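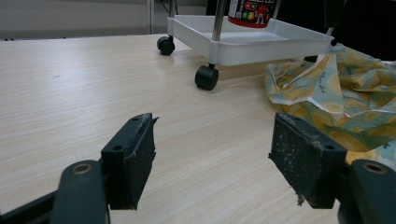
Jabari Swai wrote back to my last email to say that the mock interviews were the only part of his senior year where anybody told him he talked too fast, and could I please run them again. Yes, Jabari, I can, and I am! But I need people to sit on the other side of the table, so please keep reading even if you think you're not the type.

Call for Practice Interviewers
Career Center, Bavham College
Hegde Hall, lower level

I run the Colar program, our practice interview series for students who are looking for a first job, a summer placement or a way out of the job they've got now. Bavham has 900 students and a career center that is mostly me, plus a very patient work-study student on the front desk. I can read resumes all day long (and I do), but by the time somebody has practiced "tell me about yourself" on me three times, we both know the answer by heart and it isn't helping anymore. They need a new face.

So I'm looking for people from the area who have hired someone, trained someone, or been through enough interviews themselves to know what a good one feels like. You don't have to be a manager. One of my best interviewers last time worked the returns counter at a fabric store and asked the toughest follow-up questions I have ever heard. Retired is fine, self-employed is fine, between jobs is more than fine.

What you'd be doing

You sit down with one student at a time and ask them questions for a real kind of job. I send you their resume and the posting they picked the day before, along with a page of sample questions you're free to ignore. After the interview you stay and talk it over with them, and then you fill in a short feedback sheet. Please write on the sheet! Students keep those. A circled number and a smiley face is sweet, but "you never said what you did at the warehouse" is what gets used.

I'm especially short on people from health care, the trades, trucking and anything with a lab in it. If you work at Flanelura, I have several students who'd love to practice with you, and no, you don't have to clear it as a recruiting visit. No hiring happens that night.

When and where

Sessions are on Friday evenings in August, starting at 7 p.m., and each one lasts two hours. You can take a single Friday or all of them. Hegde Hall was built in 1951 and the heating and cooling have opinions, so bring a sweater. Parking is free in the lot behind the building after 5, and the side door by the bike rack is the one that'll be unlocked. There's an elevator, but you need me to bring you down in it, so let me know ahead of time.

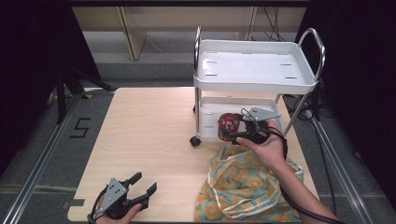 White serving cart and a red can.

What you get

It's unpaid, I'm sorry to say. I can offer you coffee, a sandwich, a parking spot and a letter for your employer if they track community hours. A few people have told me it made them better at their own hiring, and I'll happily repeat that to your boss.

What I ask

Show up on the nights you sign up for, or call me by noon if you can't, so I can move students around. Keep what you read on a resume to yourself. Skip the questions you couldn't legally ask at work (age, kids, church, health, that whole family of questions), and if you're not sure about one, I have a handout. First-timers come at 6:15 to meet me and go over the feedback sheet.

How to sign up

Stop by the front desk in the lower level of Hegde, or call the career center and ask for the Colar list. Tell me your name, the kind of work you do or did, and which Fridays look good. I don't need a resume from you, although I'll probably want to fix the margins if you bring one. And if you're a student reading this and wondering how to get on the other list, same desk, same phone number, and bring me a posting you'd really apply for.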